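**Fultcombe shelf study – Mendus group**
21/06/2022

We looked at how small items are kept on one open shelf and whether a box makes them easier to find. Our survey had 80 replies, and over 10 said they kept no boxes at all.
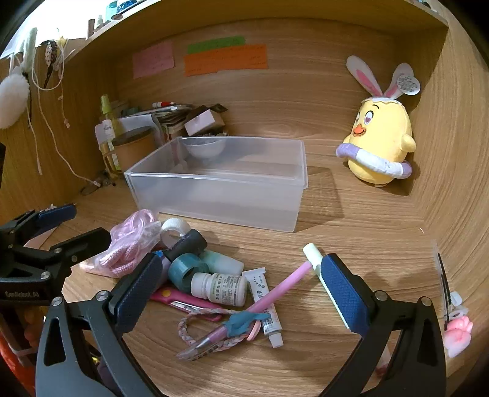 *Fig. 1. Shelf compartment with storage box, papers and plush chick*

Papers and bottles stay at the back. Pens and other stick-shaped things go in the clear box – cord can share it if it is bundled.

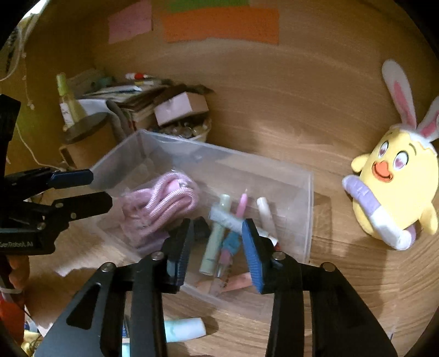 We gave the box method a trial of 13 days. Labels were not tested and are left for November.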